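Chapter 2
Tabletops and Work Surfaces

Most of the time people spend with furniture is spent at a table. They eat at it, write on it, sort mail on it and fold clothes on it. A chair may be replaced every few years, but a table often stays in a home for decades, and the top takes nearly all the wear. This chapter deals with the top alone. Legs, frames and joints are covered in Chapter 12.

A tabletop can be solid wood, a thin layer of real wood over a core board, or a printed surface made to look like wood. From across a room the three can be hard to tell apart. Up close, the grain gives the first clue. Look at the direction of the lines, how far apart they sit, and whether the same pattern comes up again farther along. Pale surfaces with fine, wavy lines are common in homes, offices and classrooms. 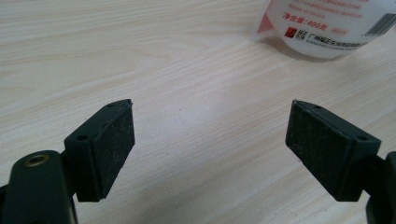 The edge gives the second clue. On solid wood, the grain lines on top carry over the side and end in a pattern on the cut end. On a covered board, the side usually has a separate strip glued to it, and a thin seam shows where the strip meets the top. Run a fingernail along the corner to find it.

Color is a poor guide. Light tops may be birch, maple or ash, or a print of any of these. Stain and finish change the shade, and so does sunlight over time.

The case study at the end of the chapter follows the Destel workshop, which had to choose tops for 700 school tables. The buyers compared samples from two suppliers, Skustex and Korkum, and tested each one for scratches, heat and spills.

Before you read on, choose a table you use every day. Write down what you think the top is made of and why. You will return to your notes in Section 2.

Key terms: grain, core board, veneer, laminate, edge strip, finish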